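Plenau Mattress Protector, Quilted Cotton

Home > Bedding > Protectors and Toppers > Plenau

Item no. 429
In stock, ships from our Zerkico warehouse

The Plenau is a fitted mattress protector with a quilted cotton top and a waterproof backing. It goes on under your bottom sheet and stays put with elastic all the way round the skirt. Fits mattresses up to 38 cm deep. If yours has a pillow top, measure from the bottom edge to the highest point before ordering.

Sizes: single, king single, double, queen, king
Colour: white only
Fill: polyester, 201 gsm
Skirt: stretch knit, grey stitching 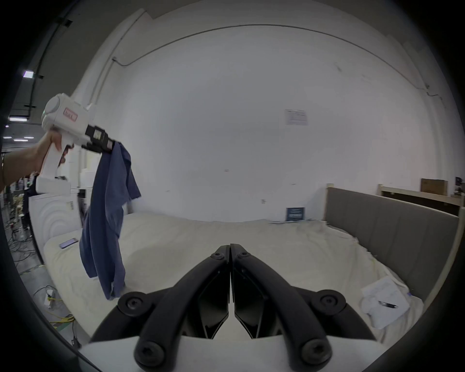
Blue shirt held up over the mattress.

Washing

Machine wash warm with like colours. Tumble dry on low or hang on the line out of direct sun. Do not iron, bleach or dry clean. Fabric softener will clog the backing and shorten its life. Wash once before first use. The cotton shrinks slightly and the sizing allows for this.

Changes to this model

Protectors made from September on have a wider elastic and a care label sewn into the foot end. The older version had the label at the side. Both are sold under the same item number and we can't pick one for you.

Goes with

Nastent pillow protector, pack of two
Andreadis flat sheet, all sizes

Trade orders

Motels and holiday parks can order by the carton. Price breaks apply up to 1,000 units. For larger quantities or an odd size, email Polyxeni Liapis in trade sales with your mattress measurements and delivery postcode. Orders in before 2 pm are packed the same day.

Returns accepted within 30 days if the inner bag is unopened.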